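Right, I have now finished all of the Pellosia books, including the one everybody told me to skip, and I have some things to say. Settle in or mute me, both are fine.

For anyone who has been spared: Pellosia is a small, rainy, made-up country on the edge of Europe, and in every book somebody is about to overthrow its government. After this many attempts you would think the government might put a better lock on the door.

Our hero is Nadero, ex-army, ex-intelligence, ex-husband. He has a bad knee in the first book. By the second it is a bad shoulder. I assume the pain is working its way up and will be out of his head by the time the series ends.

I listened to them all as audiobooks, which matters, as the narrator does accents. Pellosian turns out to be Welsh for the peasants and Dutch for the generals. There is one customs officer who goes from Cardiff to Rotterdam in a single sentence and I was fond of him until he was thrown off the ferry.

The plot of the first one, quickly. A minister is shot at the opera. Nadero is in the next box for reasons that are given much later and aren't good. He has 80 hours to find out who did it before the army takes over the radio station. He spends nine of them asleep on a train.

I liked that, mind you. Most thriller heroes never sleep. Nadero sleeps all the time, and well, and once during an interrogation.

Then there's Gitau, his partner from book two onwards, who is better than him at everything. Shoots better, drives better, speaks the language, has read the file. The author seems to know this and keeps having her held up at airports so that he can get some of the work done.

I would read a whole book about Gitau being held up at airports. There is a good long bit in the third where she gets a confession out of a colonel in the queue for passport control, just by being bored at him.
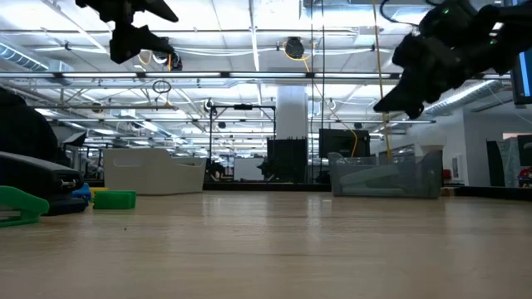 Chapter lengths. I have to talk about the chapter lengths. There is one that consists of the words "The phone was ringing." and then we get a new chapter, where he answers it. On audio you get the chapter number, the sentence, a solemn pause, and the next chapter number. I was peeling potatoes and laughed so much I had to put the peeler down.

Somebody asked if you can start with book three. You can start anywhere. Each one explains the bad knee, the divorce and the geography of Pellosia again from scratch, sometimes twice, in case you were called away to the door.

Villains, ranked. Bottom is the arms dealer with the falcons. He has the falcons in his first scene, they get two pages of build-up, and then they are never mentioned again. I kept waiting. I felt sure that falcons were coming. He is arrested in a car park.

Middle is the general who wants to be king. Good hat, decent speeches, terrible at picking staff. Every single one of his men is either a traitor or asleep. He might have got on well with Nadero.

Top, by a distance, is Murakami, who runs the private bank in the fourth book and never once raises her voice. She doesn't own an island. She has a small office with a fern in it and people come out of there ruined. Her big scene is her reading out a list of account fees, and I had to turn the heating up.

So of course she dies two thirds of the way through, off the page, in a helicopter. I was cross for a whole weekend. You don't put your best character in a helicopter in this sort of book. Everyone knows what helicopters are for.

To be fair to it (I am trying), the fourth is also the one with the proper twist. I won't spoil it. I'll only say that I had guessed the ambassador, then the ambassador's wife, then the driver, and I was still wrong, and I'd been told twice in plain words on page one.

A word about the one everyone says to skip, the prequel. It is Nadero at 22, with two good knees, learning to defuse things. It has no jokes and a great deal of weather. There's a bomb under a bridge for six chapters. I've had boilers fitted in less time.

But the last hour is lovely. He goes home to see his father and they mend a gate together and don't talk about anything. Then he goes off and is shot in the knee. I hadn't expected to mind and I did, rather a lot, on the top deck of a bus.

Things I have learned about spying from this series. Always meet in a church. Never trust a man who peels an orange in one go. If a safe has a code, it is the birthday of a dead child. The code in book two is 3196, which isn't a birthday in any calendar I know, and he still guesses it from a photograph.

Also that all foreign agents drink their coffee black and all traitors take sugar. I take two and have started to look at myself differently.

Someone in the replies says the television version fixes most of this. I've seen over half of it. They have given Nadero a dog and merged the general with the man with the falcons, so now there's a king-in-waiting with a bird on his arm, and I'm sorry to say it's a big improvement. The bird is in every episode. Somebody on that show read the same book I did and was also upset.

They've kept Murakami too, with the fern. I have not reached the helicopter. If you know whether there is a helicopter, keep it to yourself.

Would I recommend them? Yes, if you've a long drive or a lot of ironing. I did the whole lot between January and now and my shirts have never been better. Don't listen in bed, though. The narrator whispers for the sneaking about and then shouts for the explosions, and I have spilled water on the same book (a different, worthier book, still unread) 3 times.

The new one is out in the autumn. The blurb says that Pellosia is once again on the brink and that this time it's personal. It was personal the last time. It was his own ex-wife in the boot of the car. I've put in for it at the library already and I'm second in the queue, so one of you is ahead of me and I'd like to know who.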